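Home Notebook Materials Storage Archive Contact

Kitchen Storage Notebook, entry 1137: table holder for long utensils

November
Yolotzin Varela, Pradari household workshop, Cukivthorpe
5 min read

Purpose of the entry

This entry records the placement review of the pink utensil holder, reference 3297, carried out in the household kitchen at Cukivthorpe. The review forms part of the Kadrić storage plan, under which each frequently used item is assigned one permanent position. Entry 1137 replaces the short note on drawer storage, which should no longer be consulted for chopsticks or long-handled tools.

The question before the workshop was a narrow one. The household wished to know whether the cooking and serving utensils could be kept upright on the dining table and carried to the stove as required. The alternative was a fixed place on the kitchen counter, where the knife storage, the condiments and the dish rack already take up a considerable length.

Starting position

Work began at 2:30 p.m. The holder was set on the table outside the kitchen doorway, on the checked cloth with the stars. The cloth was retained for the review. It is the household's ordinary cloth, and any holder assigned to the table will have to stand on it.

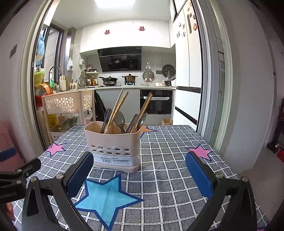

Holder 3297 on the table, product label near the base. Kitchen beyond the doorway.

The holder has a base tray slightly wider than its body. This was noted as an advantage on fabric. The tray should nevertheless be emptied and wiped at each weekly cleaning, and the underside should be checked for moisture before the holder is returned to the cloth.

The product label carries a barcode and small print. The workshop recommends that it be removed after the details have been copied into the stock book. Warm water is sufficient for most labels of this type. Solvent should not be used on the plastic.

Division of the contents

The holder is divided inside. Under the Kadrić plan, divided holders are to be filled by length first and by material second. Colleagues will recall that the earlier rule was the reverse, and that it placed short spoons behind tall chopsticks, where they were difficult to reach.

The following was agreed for holder 3297:

1. Spoons and the ladle are placed with the bowl upward.
2. Chopsticks in regular use are kept as pairs. A chopstick without a partner is set aside until the drawer has been searched.
3. The black spatula is placed toward the side nearest the cook's usual path.
4. The long cooking chopsticks are placed last, so that the shorter handles do not become trapped behind them.
5. Knives are not to be placed in this holder under any circumstances.

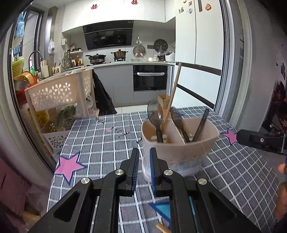 Divider and rim. Clear plastic spoons, with the long wooden stick leaning to the right.

Rule 4 requires comment. The long wooden stick stands well above everything else and leans out over the table. The workshop's standing limit for a utensil kept at table level is 300 mm from base to tip, and longer pieces require a decision to be written down. I have allowed the exception for the present. The stick is in frequent use, and a second container for a single item would not be reasonable. It should, however, lean away from the seating side of the table. The matter will be raised again if it is knocked out of the holder more than once in a month.

The small dark scraps on the cloth should be cleared before any further measurements are taken. Loose material on a table surface has spoiled base readings in the past, and the practice of brushing the cloth beforehand is to be kept up.

Relation to the rest of the kitchen

A position cannot be judged by the table alone. The stove stands against the back wall, under the range hood, with the wok on the left burner and the pot on the right. A person cooking would therefore have to leave the stove and come through to the table for each forgotten utensil. This is the principal objection to the proposed position, and it was put strongly by our colleagues at Rirnunine in their comments on the draft plan.
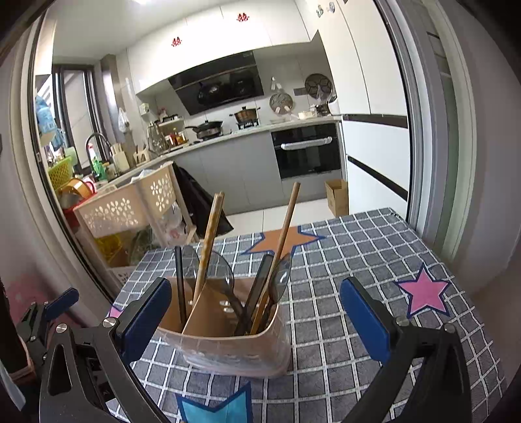
Contents from the table side: chopsticks, clear ladle and spoon, black spatula. Stove at the back.

Against this, the counter along the left wall is already well occupied. The knife block, the small utensil rack, the red container and the yellow-green basket all have claims to their places. Moving the holder there would displace at least one of them, and none has an obvious second home. The storage cart with the flower cutouts was also considered. It is in use for vegetables, and clean utensils should not share a tier with unwashed produce.

The utensils hanging on the tiled wall were left out of the review. They are within easy reach of the cook, and the workshop sees no benefit in disturbing them. If a later entry proposes to bring the long stick to that wall, the clearance beside the round rack should be measured first.

Long pieces and slotted pieces

Long sticks and slotted tools were treated separately from the spoons. A slotted wooden head needs air on both faces after washing, and it should be put away only when dry to the touch along the slots. The same applies to the full length of a wooden stick. Upright drying is preferred to laying the piece flat on the cloth, where one side remains covered. The cardboard box is not approved as a resting place for washed wood.
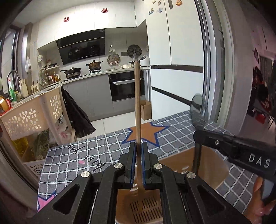
Decision and further work

Holder 3297 is assigned to the table on a provisional basis. The black spatula and the clear ladle may be moved to the counter during cooking and are to be returned to the holder after washing.

Outstanding items:

- Copy the label details to the stock book, page 59, and remove the label.
- Confirm with Rirnunine whether their comments apply to households that serve from shared dishes at the table.
- Measure the long wooden stick and enter the figure beside the 300 mm limit.
- Obtain the household's view on the seating side.

Colleagues who handle the holder before the next entry are asked to initial the margin and to note any change in the order of the contents. Y.V.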